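4.3 Preparing a scuffed wall for touch-up

Most wall care kits promise that one wipe will make every mark vanish. We sell one of those kits and we don't believe it either. Wiping can lift what is sitting on the paint. It does nothing for a scratch that has gone into it, so sort your marks before you open the Grelico filler.

1. Clear the floor along the base of the wall. Pick up sticks, offcuts and anything flat that has ended up against it.

2. Move hanging cables to one side and tape them there. Do not pull a cable tight to get it out of the way.

3. Wipe one small patch with a damp cloth and wait 15 minutes. Judge it dry. Wet paint flatters everything.

4. Go over the rest and sort what remains into smudges (color only) and scratches (you can feel an edge with a fingernail).

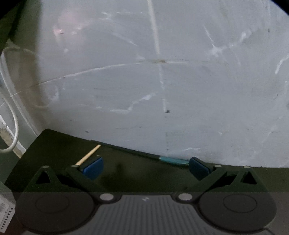
Fig. 9. Light gray wall with scratches, scuffs and smudges. Stick and teal piece still to be picked up.

5. Treat smudges first, with the cloth and plain water. Brownish and reddish marks may need a second pass. If the second pass does nothing, a third is unlikely to.

6. Fill only the scratches you can feel. Press the filler in, scrape it level and leave it overnight.

7. Sand by hand with a fine sheet, then touch up with the original paint if you have it.

NOTE: "Close match" paint is rarely close on light gray. Try it low down first – behind furniture is best – and look at it again in November light before doing the whole wall.

NOTE: On a curved wall, a stiff scraper touches only the high spots. Use the flexible one from the kit.

CAUTION: Melamine sponges are sold as harmless. They are a mild abrasive and can leave a shiny patch that shows more than the scuff did.

If more than half the wall needs filling, stop and repaint it. See 4.5.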